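Workroom tips: folding next to the machines

Jul 21, 2021

Quick ones this time, we're in the middle of moving shelves. Mostly for people who fold and sort for a living, or do enough of it at home that it feels like one. Since January a lot of the towel folding at Jondska has gone over to the automatic line (the Arkia, the big one) and the hand work has changed more than I expected. Less of it. Fussier. So these are tips for what's left.

What the machine takes: flat, square, same size, same weight. Bath sheets all day long. What comes back to us: odd sizes, rounded corners, anything with a thick hem, anything that went in crooked and got spat out. On a bad shift that was 74 pieces in the reject bin before lunch. Good shift, 24.

Sort before you fold. Sounds obvious, we didn't do it for weeks. Rejects by fabric first, then by size. If you pick them up as they come you change your fold every piece and your hands never get going.

Corners first. Pinch the two near corners, one in each hand, pull lightly till the edge is straight, then fold away from you. Don't grab the middle and tug, you get a wave in it and the wave stays.

Smooth table, nothing sticky on it. Wipe with a barely damp cloth, then a dry one. Crumbs and lint show on the next light-colored piece, allways.

Table height: if you're bending at the waist it's too low. Raise the legs or put blocks under. My back says thank you.

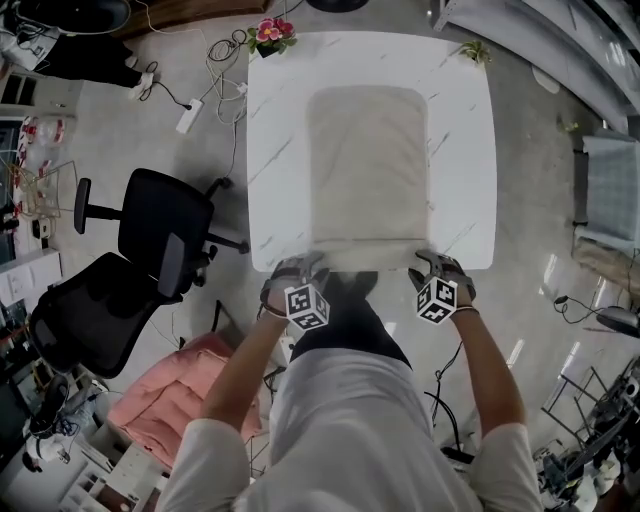 Both near corners held, beige cloth laid on the marble-pattern table.

Rounded corners: line up the straight sides and let the curves fall where they fall. Trying to match curve to curve takes twice as long and looks worse.

Gloves. Fingerless if you need to feel the hem. Full gloves are fine for rough canvas and hopeless for anything thin. Wash them with the rags, not the good towels, dark ones bleed.

Sleeves up. Loose cuffs drag the top layer.

Cords off the walkway. Clip them to the wall or tape them down flat, check the tape at end of shift. Same goes for home sewing rooms, the iron cord is the worst one.

Now the part people ask about. Did the line take jobs? On our floor, hours moved. Two of us went to loading and checking, one went to the repair table and likes it better. One left, she didn't want to stand at a screen, fair enough. The pay for checking was the same as folding at first, which was silly as you're answering for the whole batch. We asked, took a while, it went up. Ask early, before the new job titles are printed.

Keep your own log. Paper is fine. What came back, what was wrong with it. The Navon panel on our line shows a count and a red light and that's it, doesn't tell you the hem was bunched. We wrote down 439 rejects over the first stretch and nearly all the bunched ones were from one dryer load setting. Setting got changed. Without the notebook they would of blamed the loaders.

Don't race it. The line does a stack of 100 while you're finding your scissors. New people try to keep up for the first few days and get sore wrists. Work at the speed the rejects come, then stop, stretch, drink something.

Swap stations. Roughly every couple hours if the supervisor lets you. Checking is harder on the eyes than folding is on the hands, a long run of it and you start passing things you shouldnt.

Keep hand folding in practice even if the line does most of it. Ours went down for a whole shift in spring and the newest two had never folded a fitted sheet. Xavier Street laundry does a half hour of hand work each morning, we copied that.

Fitted sheets next time, plus what to do with single pillowcases. Shelves are calling.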